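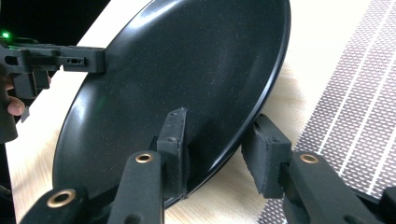 Why a Small Navy Still Matters

When people speak about the armed forces of Womari, they first speak about the army. The navy comes at the end, as if it is a hobby of the government. I think this opinion is wrong, and I want to explain why.

Our coast is 650 kilometers long. Almost all the fuel and rice of the country come in through the port of Drindau. To guard this water we have 5 patrol boats, and two of them are older than the sailors who serve on them. In May one boat stayed at Killus for the whole month, waiting for a pump.

My friend Hauwa Uzor has a brother in the navy. He told her that his crew was 98 days at sea last year, although the plan was much more. The men are ready to go, but the money for fuel is finished early.

Some writers, for example Yetunde Aliyu, say that a poor country should buy helicopters first. I respect her opinion. But a helicopter cannot stay beside a fishing boat all night, and it cannot bring home a crew of thirty in bad weather.

I do not ask for big warships. I ask that the boats we already have are repaired on time, and that the young sailors at Killus get the same housing as the soldiers. The parliament will discuss the budget again soon, and I hope the members from the coast will speak first.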